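Section 6. When a finger sticks (and other ways I've lost an afternoon)

Okay, this is the section I wish I'd had in October, when a batch of folding recordings from the Joseph flat came back useless. The trigger had been moving fine the whole time. The fingers hadn't — one of them was stopping short of closed, and I recorded 28 takes before I looked down and noticed. So please read this one before you start on a bed full of laundry!

The symptom is easy to miss. You squeeze, the fingers come together, the cloth lifts, and then it slides out as you raise your arm. It feels like bad technique. If it happens 2 times in a row on the same garment, stop and run the check.

Sticky finger check

1. Put the garment down and let go of the trigger. Don't try to finish the fold first. I always want to, and it always makes a worse mess of the recording.

2. Stop the recording in Fliltonano and mark the take as faulty. Don't delete it. Gopinath Pai goes through the faulty ones at Vident, and he can often tell from the clip which finger is dragging.

3. Hold the gripper clear of the bed with the fingers pointing away from you and look straight down the gap between them.

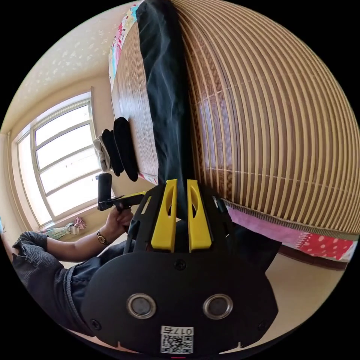 Dark clothes on a striped bed surface, with the yellow fingers in front. 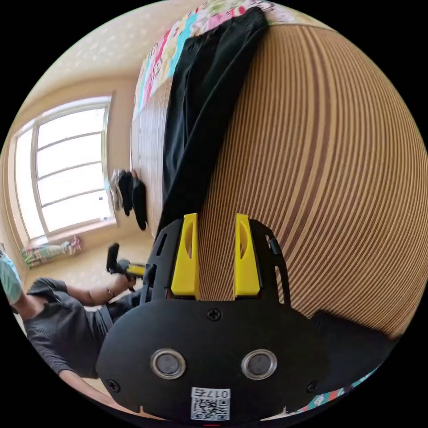
4. Squeeze slowly, all the way, and let go slowly. Both fingers should start moving together and meet at the tips. If one lags or stops early, you've found it.

5. Power the gripper off. Now look around the base of each finger for lint and thread. Black cotton is the worst for this, and it hides really well against a black housing (use a flashlight).

6. Pull out whatever you find with the plastic tweezers from the kit. Work from the outside in.

CAUTION: Never reach between the fingers with the power on, even if they look completely still. A stuck finger can let go all at once when the thread comes free. Mine did, and I had a very sore thumbnail for a week.

7. Power on, keep your free hand away, and repeat step 4. If it closes cleanly, run the short calibration and go back to work.

Note: If you're working as a pair, tell the other person before you stop. They may be halfway through a fold and still pulling on the other end of the cloth.

Note: Don't oil anything. I tried it once and the lint came back twice as thick.

Still sticking?

If you get error 73 after calibration, the finger isn't reaching its closed position and cleaning won't help. Take the gripper out of use, put a strip of tape over the power switch, and send it to the Cisville bench with the take number written on the tape. Please don't loosen the screws on the back plate to have a look. I know it's tempting, but the plate has to go back on at the bench or the calibration is off for every take after that.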